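Marmalade questions, answered (mostly)

Every February I get the same handful of emails about my Seville orange marmalade, so I've put the answers in one place. Last tidied up 2022-01-20.

Why hasn't mine set?

Nearly always it just hasn't boiled long enough. Put a saucer in the freezer before you start, drop a teaspoonful on it, wait a minute and push it with your finger. If it wrinkles, you're there. If it runs, boil for another five minutes and try again. Tahira Awan wrote to say hers took four goes and she'd nearly thrown it out — please don't! You can tip runny marmalade back in the pan the next day and boil it up again.

Can I use ordinary oranges?

You can, but it'll be sweeter and you'll need extra lemon juice to get a set. I tried it one year when the shop in Clakatlow had no Sevilles left and it was fine on toast, a bit dull otherwise.

Do I need a proper preserving pan?

No. I made marmalade for years in whatever deep pan I had. It climbs up the sides when it really gets going, so don't fill yours more than halfway, and leave the lid off for the rolling boil.

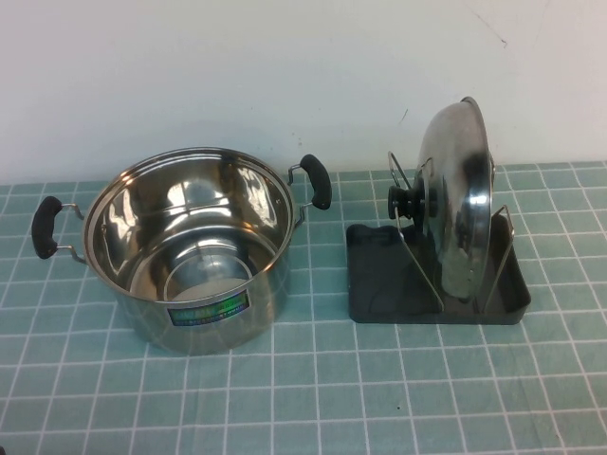
Stainless steel pot, with a lid in the rack.

How much sugar?

My small batch takes 360 g of fruit and twice that in sugar. Sobia Bhutto cuts hers right back and keeps it in the fridge, where it lasts a few weeks. I like mine sharp but I wouldn't go quite that low.

Why has all my peel floated to the top?

You potted it too soon (I do this every year, I'm impatient). Let it stand for 15 minutes off the heat, give it a gentle stir, then fill the jars.

Can I freeze the oranges and do it later?

Yes, whole, in a bag. They lose a little pectin, so add an extra orange to the batch. Libor Štěpánek asked whether to thaw them first — I don't bother, they go straight into the water frozen and simmer until they're soft.

Can I reuse old jars?

Of course, as long as there are no chips. Wash them in hot soapy water, rinse, and dry them in a low oven. I do buy new lids, as the old ones always smell of pickle.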